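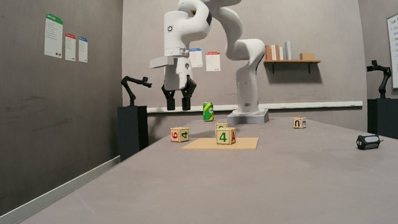

**Category: Film / Screenings / Metadata**

# Prestia Short Film Index

Metadata for short films shown at the Prestia festival, first released Wednesday, October 2, 2019. The index lists 1,476 films, and 984 of them have a full director credit. It holds no video.

## Files

- `films.csv` — one row per film: title, running time, country, language
- `credits.csv` — director, writer, editor and composer, keyed on `film_id`
- `venues.csv` — 16 screening rooms, including the Kirkegaard and both halls at Tulia

## Notes

Running times are in whole minutes and include end credits. Films made before the Prolanbridge catalog was merged in may have two IDs; use the lower one. Student films are marked `S` in the `entry` column. Frame rate is given only where the print or file was checked, and most of those are 24.

Co-directors share one field, separated by a semicolon.

## Updates

The next release is planned for December. Send corrections as a pull request against `credits.csv` — please keep the rows sorted by `film_id`.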